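プレスリリース
2024年5月25日
ピルキア

旧Prerkthorpe倉庫跡地の再開発計画、審議へ
建物の高さを30メートルから29メートルに変更、住民からは304通の意見書

株式会社ピルキア(Pirkia、以下「当社」)は、旧Prerkthorpe倉庫跡地で計画している複合施設「Skarunano」について、修正した計画書を市に提出し、受理されたことをお知らせします。計画は次回の市建築審査会で審議される予定です。前回の計画書も受理まではされましたので、当社としてはひとまず振り出しの位置に立ったものと理解しております。

■これまでの経緯
倉庫の閉鎖以降、跡地にはいくつもの構想が持ち上がりました。温泉施設、アイスリンク、立体駐車場、そして再び温泉施設です。いずれも立派な完成予想図が描かれ、そのうち何枚かは今も市役所の廊下に掛かっています。当社が土地を取得してからはや9年、敷地で最も順調に成長しているのはセイタカアワダチソウです。

昨年11月の住民説明会では、高さ、日照、搬入車両の経路、屋上看板の色、ならびに「Skarunano」という名称の読みにくさについて、多くのご意見をいただきました。その後に寄せられた意見書は304通にのぼります。すべて拝読いたしました。うち一通は隣町の別の計画に宛てられたものでしたので、しかるべき窓口に転送いたしました。

■主な変更点
建物の高さ:30メートルから29メートルに引き下げます。「一メートルだけか」というお声は当社の会議室でも上がりました。最上階の機械室を小さくした結果であり、これ以上削る場合は階がひとつなくなります。なお、階をひとつなくすべきだというご意見も多数いただいております。

搬入口:通学路に面した東側から、線路沿いの西側に移します。午前7時から9時までは大型車両の出入りを行いません。

1階部分:当初のショールームを取りやめ、地元の青果や惣菜を扱う常設市場とします。ショールームで何を展示するのかというご質問に、当社は最後まで明快にお答えすることができませんでした。

緑地:敷地南側の広場を広げ、既存のケヤキはすべて残します。前回の図面ではケヤキの位置に噴水が描かれておりましたが、噴水のほうを断念しました。

名称:変更しません。読み方は「スカルナーノ」です。 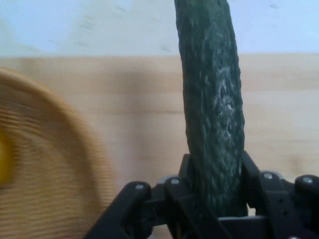 緑色の濃いキュウリ。1階の常設市場では青果を取り扱う予定です。

■設計について
設計は引き続きCzerwiński建築設計室が担当します。外壁は前回の白いパネルから、旧倉庫のれんがに近い赤褐色のタイルに改めました。白は「冷蔵庫のようだ」、赤褐色は「倉庫のようだ」とのご感想をいただいております。後者については、もともと倉庫があった土地ですので、ほめ言葉として受け取ることにしました。

周辺の商店会とは、開業後の駐輪場の共同利用について協議を続けています。駐輪台数では合意に近づいておりますが、屋根の有無では隔たりがあります。雨の日に開いた前回の協議では、屋根を求める側がやや優勢でした。

■反対のご意見について
計画そのものの中止を求める署名が、市議会に提出されたことを承知しております。跡地をこのまま原っぱとして残してほしいという趣旨で、虫や野鳥の観察記録も添えられていました。記録はたいへん詳細で、敷地の所有者である当社よりも敷地に詳しい方々がいらっしゃることがわかりました。観察記録の内容は環境調査の担当部署に回し、工事時期を検討する際の資料といたします。

■今後の予定
修正後の計画書と図面は、市役所2階の閲覧コーナーおよび当社の現地事務所でご覧いただけます。現地事務所は敷地北側のプレハブです。看板が小さいとのご指摘を受けて大きくしたところ、今度は景観上の問題をご指摘いただきましたので、現在は中くらいの看板を出しております。

審査会で承認された場合は、工事の日程を改めて発表し、着工前に近隣の皆さまへの説明会を開催します。承認されなかった場合は、三度目の計画書を作成いたします。

本件に関するお問い合わせ
株式会社ピルキア 広報室
受付時間:平日午前10時から午後4時まで(正午からの1時間を除く)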